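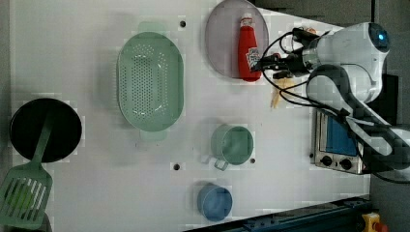
Küchenzelle, Greifer neben der Ketchupflasche, Kabelschlaufen am Handgelenk

Start – Forum – Greifer & Kabel – Suche – Anmelden

Thema: Kabelführung am Handgelenk, wie macht ihr das?

rutilio_aguirre schrieb:
Hallo zusammen, ich bin bei uns in Pirkthorpe seit Kurzem für die Pflege der Zelle zuständig und habe gleich mal eine Frage an die alten Hasen. Die Kabel zum Zweifingergreifer laufen in losen Schlaufen ums Handgelenk, so wie auf dem Foto. Nach fast 600 Betriebsstunden hatte ich jetzt den ersten Wackelkontakt, immer dann, wenn Achse 6 weit verdreht ist. Stecker habe ich schon getauscht, danach war für einen Tag Ruhe. Soll ich die Schlaufen kürzer binden oder lieber gleich einen Schlauch drüberziehen? Über jeden Tipp freue ich mich sehr!

Yerin_Shim schrieb:
Hallo Rutilio, willkommen! Bitte bloß nicht kürzer binden, den Fehler habe ich selbst gemacht und dann am Sonntag neue Litzen gecrimpt (und dabei ordentlich geflucht). Lass die Schlaufe ruhig großzügig und fixiere sie nur am Unterarm und direkt am Flansch, mit Klettband. Und fahr Achse 6 danach einmal von Hand langsam bis an beide Grenzen – da siehst du sofort, wo es spannt.

gumaro_t schrieb:
Da muss ich Ye-rin ein bisschen widersprechen, mit allem Respekt. Große Schlaufen bleiben bei uns an jedem Becher hängen. Ich nehme Geflechtschlauch von Drekari, 9 mm, und begrenze Achse 6 in der Software auf plus/minus 200 Grad. Hält seit letztem November.
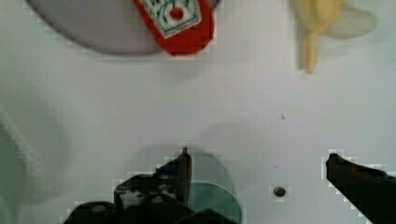
Yerin_Shim schrieb:
Geflechtschlauch ist schon in Ordnung, Gumaro, nur macht er die Sache steifer, und dann zieht er bei manchen Stellungen an der Greiferplatte. Deshalb prüfe ich nach jeder Arbeit an den Kabeln auch gleich die Finger und die Handkamera mit, das geht ja in einem Aufwasch. Rutilio, auf deinem Kamerabild stehen die Finger offen und haben reichlich Platz zwischen sich, und kein Kabel hängt dazwischen. Speicher dir so eine Aufnahme als Referenz ab und vergleiche später die Lage der Fingerspitzen.

gumaro_t schrieb:
Bei der Referenz bin ich dabei, beim Klettband nicht. Das rutscht, wenn es warm wird.

rutilio_aguirre schrieb:
Ihr seid klasse, vielen Dank! Ich probiere erst das Klettband und bestelle den Schlauch trotzdem mit. Muss ich nach dem Umbau eigentlich die Nutzlast neu eintragen?

Yerin_Shim schrieb:
Beim Schlauch ja, und zwar mit Schwerpunkt. Den Greifer dafür einmal samt Kabelstück wiegen.

Neueste Themen
Trirerine-Steuerung verliert Nullpunkt nach Not-Halt
Welches Fett für Barajas-Getriebe?
Fingerpolster kleben oder schrauben
Suche Ersatzstecker, 8-polig, gewinkelt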